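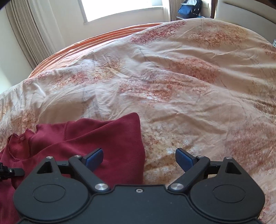 Am besten lernt man diese Technik kennen, wenn man selbst einmal zugreift, meinte Leonie Fairweather nach ihrem Rundgang, und viele Gäste der Werkschau Arngate würden ihr wohl sofort zustimmen. Die Werkschau Arngate ist eine öffentliche Vorführung für Greiftechnik und Haushaltsrobotik, bei der das Anfassen ausdrücklich zum Programm gehört. Im Mittelpunkt stehen handgeführte Greifer, mit denen Menschen alltägliche Handgriffe vormachen, und die Frage, wie aus solchen Vorführungen brauchbare Bewegungen für Roboter werden.

Name und Entstehung

Benannt ist die Werkschau nach dem Haus Arngate, einem ehemaligen Kontorgebäude mit mehreren Wohnungen in den oberen Stockwerken. Die Räume im Erdgeschoss nutzt die Werkstatt Oveo, die dort Greifer baut und instand setzt. Anfangs gab es nur kurze Führungen durch diese Werkstatt. Die Gäste blieben aber regelmäßig an den Probestücken hängen und wollten wissen, wie sich das Greifen mit zwei Backen anfühlt, und so wurde aus der Führung nach und nach ein ganzer Vorführtag. Die Programmübersicht, auf der die heutige Gliederung beruht, trägt das Datum 8. Februar 2021. Im Januar davor hatte die Werkstatt die Stationen im kleinen Kreis erprobt und die Reihenfolge noch einmal umgestellt (der Stofftisch stand ursprünglich ganz am Ende, was sich als schade erwies, denn dort wollen alle am längsten bleiben).

Ablauf

Ein Rundgang umfasst 3 Stationen. Die Gruppen sind auf 9 Personen begrenzt, und über den Tag verteilt kommen rund 24 Vorführungen zusammen, die kürzesten davon nur ein paar Minuten lang. Wer möchte, kann sich einer späteren Gruppe noch einmal anschließen.

Die erste Station ist der Mechanik gewidmet. Gezeigt werden Parallelgreifer und Greifer mit Gelenkarmen, teils zerlegt, teils betriebsbereit. An den zerlegten Stücken lässt sich wunderbar verfolgen, wie eine kleine Drehung im Gehäuse über Hebel und Bolzen nach außen wandert und schließlich zwei Fingerflächen zusammenführt. Wer so ein Gelenk einmal langsam von Hand bewegt hat, sieht Greifer danach mit anderen Augen! Besonders beliebt ist das Modell Purkix, ein Lehrstück mit absichtlich großem Spiel in den Lagern. Es zeigt, wie schnell sich kleine Ungenauigkeiten bis in die Fingerspitzen fortsetzen.

An der zweiten Station geht es um Textilien. Auf dem Tisch liegen Handtücher, Hemden und ein störrischer Bettbezug, der als Prüfstück einen gewissen Ruf genießt. Die Aufgabe klingt einfach: eine Lage Stoff fassen, anheben, an anderer Stelle wieder ablegen. Mit der bloßen Hand denkt man darüber nicht nach. Mit zwei Backen merkt man sofort, wie viel die eigenen Finger sonst nebenbei erledigen — sie tasten, schieben nach, lassen ein wenig locker und fassen neu. Dicke Strickware verhält sich dabei völlig anders als ein dünnes Laken, und eine Falte an der richtigen Stelle hilft oft mehr als jede Kraft.

Die dritte Station führt in eine der Wohnungen im Obergeschoss. Dort werden Handgriffe in eingerichteten Zimmern vorgeführt, zwischen Möbeln und bei wechselndem Tageslicht. Das Bett gilt unter den Vorführenden als Königsdisziplin. Eine gemusterte Decke mit vielen Falten hat kaum feste Kanten, an denen sich eine Bilderkennung orientieren könnte, und ein Kleidungsstück, das darauf liegt, gibt bei jeder Berührung nach. Gegenlicht vom Fenster macht die Sache noch spannender.

Vormachen und Nachmachen

Fachlich gehört die Werkschau in den Bereich des Lernens aus Demonstrationen. Dabei wird eine Bewegung nicht Schritt für Schritt programmiert. Ein Mensch führt sie mehrfach vor, die Bewegungen werden zusammen mit Kamerabildern aufgezeichnet, und aus den Aufnahmen wird ein Steuerungsmodell trainiert. Handgeführte Greifer haben hier einen schönen Vorzug: Mensch und Maschine arbeiten mit derselben Art von Fingern, und das Gerät passt in eine Tasche. Man kann damit in Küchen, Schlafzimmern oder Kellern üben, ohne einen Roboterarm die Treppe hinaufzutragen.

Schwierig bleibt die Übertragung. Ein Mensch weicht einem Bettpfosten aus, ohne es zu merken, und beugt sich weiter vor, als mancher Arm reicht. Auch das Tempo ist ein Thema. Auf der Werkschau wird deshalb gern dieselbe Bewegung zweimal gezeigt, einmal im gewohnten Schwung und einmal so ruhig, dass jede Phase des Zugreifens erkennbar bleibt.

Begleitprogramm

Zum Vorführtag gehört die Sprechrunde Rawat, in der Fragen aus den Gruppen gesammelt und am Gerät beantwortet werden. Häufig geht es um Fingerbeläge: weiche Flächen schmiegen sich an den Stoff an, nutzen sich aber schneller ab, härtere halten länger und rutschen bei glatten Bezügen leichter. Auch Kinder fragen hier mit, oft erfreulich hartnäckig, etwa ob ein Greifer einen Knopf schließen oder eine Socke umstülpen kann. Die Socke wurde schon mehrfach versucht. Eine Vorführung mit Knöpfen steht bislang nicht im Programm, die Werkstatt sammelt dafür noch geeignete Hemden.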